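About Plillent

Plillent writes and maintains rules of good practice for places where robot arms sort, pick and pack. The organization was founded in Nititcombe to give small workshops and training centers a set of written rules they could use without hiring a safety consultant for every change to a work table. It remains independent. Plillent does not sell robots, does not install them, and accepts no payment from those who do.

At present 58 member sites work to the Plillent Rules. Most are sorting rooms and teaching workshops with one or two arms. Membership is open to any site that agrees to be visited and to have the results of the visit shared with other members.

What the Rules Cover

The Rules are arranged in 29 sections. The first group deals with the table and the floor beside it: how the arm is fixed, where cables may run, how far bins must stand from the reach of the elbow, and what may be left on the surface when the arm is powered. The second group deals with people, including who may enter the marked area and who may restart an arm after a stop. The remaining sections concern records.

A separate part, known among members as the Gaete sheets, applies to the sorting of used packaging. Cans, bottles and film behave differently in a gripper, and thin clear film on a pale table is hard for both staff and cameras to pick out. The Gaete sheets therefore set a slower approach speed for film and require that a bin be placed within reach before sorting begins. Warning stickers on the arm must stay in place and must be replaced when they can no longer be read.

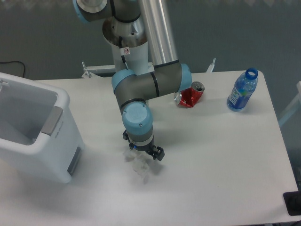
How a Site Is Reviewed

A review takes place in normal working hours. The reviewer watches the usual work, reads the stop log, and asks two members of staff to show the emergency stop procedure. The site is then scored out of 80. A score of 60 or more is a pass. Sites below that mark receive a written list of changes and may ask for a second visit at no charge.

Reviewers do not give notice of which sections they will check. They may not review a site where they have worked or studied.

The Mustemton Workshop

Training is held at our workshop in Mustemton. Courses are offered for operators, for supervisors, and for teachers who bring students into a room with a working arm. Each course ends with a practical session at the table. The supervisor course was rewritten in June and now includes a half day on keeping a stop log.

Our People

Štěpánka Oravec, Director
Định Khương, Head of Rules and Drafting
Diễm Tiêu, Site Reviews
Tài Lại, Training, Mustemton
Định Tô, Member Services

Proposed changes to the Rules may be sent to the drafting office by any member. All proposals are answered in writing, and those that are adopted appear in the next edition with the name of the site that raised them. The current edition took effect on 2023-12-01.

Filed under: About Us | Rules and Good Practice | Robot Work Tables

Recent items
Changes to the Gaete sheets: film and soft packaging
Keeping a stop log: notes for supervisors
Cable runs behind the table
Course places at Mustemton

Contact Member Services | © Plillent. All rights reserved. | Back to top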